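Riton opens second repair and lending shop for home lighting in Clirside

Clirside, July. Riton, the household lighting company from Ronditz, has opened its second shop for repair and lending. The new shop is in the old post building in Clirside, two minutes on foot from the bus station. Residents can bring lamps which do not work any more, borrow a reading lamp for up to 13 weeks, or leave old bulbs for recycling without payment.

The first shop, in Ronditz, has been open since last spring. In its first year it received around 1000 lamps from private homes. Most of them needed only a new switch, a new plug or a new cable. The company says this experience was the main reason to look for a second address.

"Many people in Clirside travelled to us by bus with a floor lamp under the arm," said Piret Lill, who manages both shops. "One lady came three times with the same lamp, and on the third visit she asked why we do not come to her instead. I had no good answer for her."

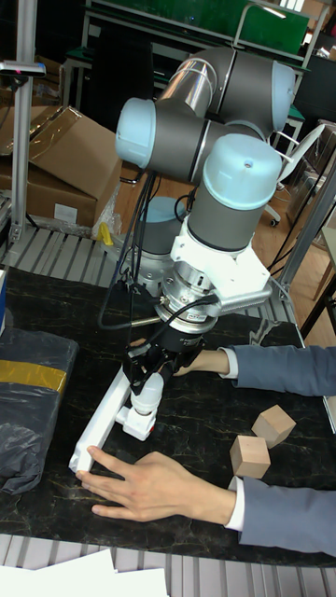

The repair desk is open every morning from 9 o'clock until noon. A customer first speaks with a member of the team, who checks the lamp and gives a price on paper. No work begins before the customer agrees to this price. Small jobs are normally finished the same day. For older lamps, especially those with glass parts, the waiting time may be longer, as spare parts must be ordered.

The lending service is new and exists only in Clirside at the moment. It starts with 200 lamps from the Nava series, which Riton has made for people who read or sew in the evening. The lamp has a heavy foot and a large switch which can be used with the whole hand. Borrowing is free for persons over 65 and for students. Other customers pay a small fee for each month, and this fee is taken off the price if they decide to keep the lamp.

Kwok-wai Au, head of product at Riton, explained that the lending service should also help the company to learn. "In a showroom every lamp looks good, because the room is already bright," he said. "We would like to know how it is at home, at ten in the evening, beside a dark sofa. When people bring the lamp back, we ask them four questions and we write down what they tell us."

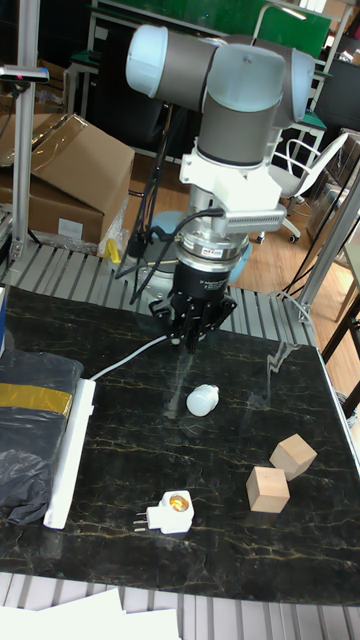 A white light bulb on a black tabletop with gold veins.

Visitors can also get advice about the choice of bulbs. According to Refugio Sandoval, who works at the advice table, the most common question is about the colour of the light. He recommends a warm light for bedrooms and living rooms and a more neutral one for the kitchen. It is helpful to bring the old bulb, even if it is broken, so that the fitting can be compared.

Evening courses will begin in the autumn. In the first course, I-hsuan Chow will show how to change a plug and a lamp holder safely. 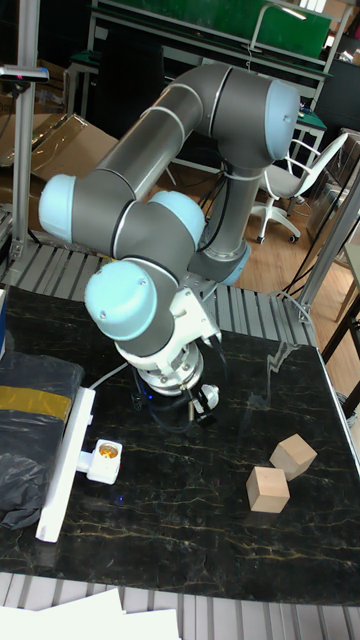
Each course has places for 12 persons, and tools are provided. Registration is possible at the shop desk only, as the online form is not ready yet.

Riton asks customers not to bring ceiling lamps that are still connected to parts of the house wiring, and not to bring tube lamps with broken glass. For these items the Clirside recycling yard remains the correct place.

About Riton
Riton designs and sells lighting for private homes. The company has its main office in Ronditz.

Press contact
Pao-chu Chow, Riton press office, Ronditz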